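3.2 What people call a bowl

I should say up front that I never planned to write about bowls. I came to Cuesta to ask people about soup, and my first draft of the interview sheet had 7 questions on broth and none on dishes. Then I sat down with Severino Sepúlveda, who ran a lunch counter there for years, and he spent most of our first afternoon correcting my words. What I called a bowl he called a plate with ambitions. What I called a cup was, to him, clearly a bowl – it just had a handle!

So I changed the sheet. Kohei Murakami and I went back in December and asked 100 people to name the dishes they ate from at home, in whatever words they liked (we took everything, including a few words I can't print). We ended up with 1,954 naming answers, and I read every one of them on the bus.

The thing that surprised me most was how little depth mattered. I had gone in sure that people would split bowls from plates by how deep they were, as most of the older kitchen surveys do. Our speakers cared a lot more about what went in the dish. Put rice in it and it was one word, put soup in it and it was another, and five people switched words in the middle of a sentence without noticing. Color hardly came up at all. Plain white dishes got the widest spread of names, I think because they go with any meal. 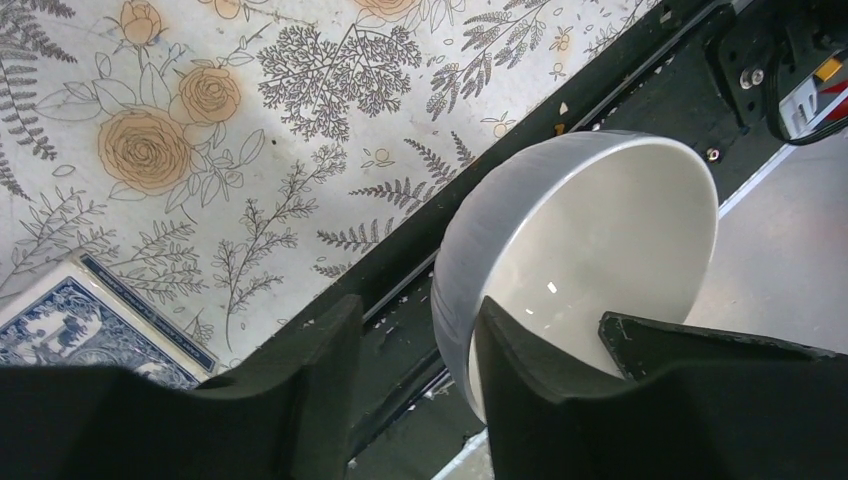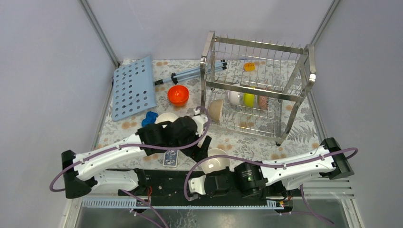 Figure 4. A white bowl, the plain type discussed in this section.

Older speakers were also much happier to give me two names for one dish. Severino gave me four for his sugar dish and then asked for one of them back. Younger speakers mostly picked a word and stuck with it, and when I pushed they got a bit annoyed with me – fair enough. Kohei thinks this is about school, and I think it's about who does the cooking. We still don't agree, so Section 4 gives both readings and lets the age tables speak for themselves.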